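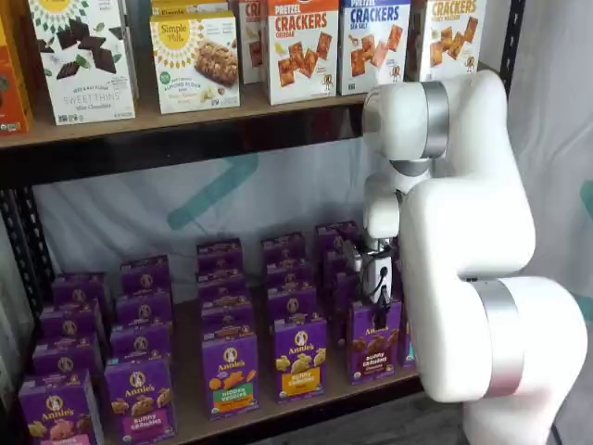 **Lecture 4 — Perception for shelf picking**
Notes by Dong-hyun Ban, September 19, 2021

Last time we finished the arm kinematics. Today we look at what the planner needs from perception before it can send a goal. In Dokley the message has three fields:

- `pose`: position and orientation of the box
- `face`: which side of the box the camera sees
- `score`: from 0 to 100

Boxes of one brand share the same color, so a color mask gives one big region and not separate boxes. Please do not use color alone in Homework 2. Find the edges first, then match the printed text inside each region.

The matcher in Tustia expects upright text. If the image is rotated, the score falls quickly, and a good box is rejected (the limit is 66). Rotate the image before you call `match()` — the function does not do it for you. 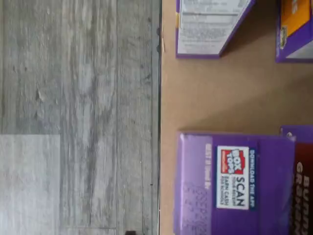
*Figure 2. Sideways view with purple boxes on cardboard. The "SCAN" label is readable after rotation, the nutrition panel is not.*

For a box that is only partly in view, set `partial = true`. The planner then asks for a second view and does not plan a grasp.

Homework 2: run the matcher on the 413 images in the course folder, with and without rotation. Report both results.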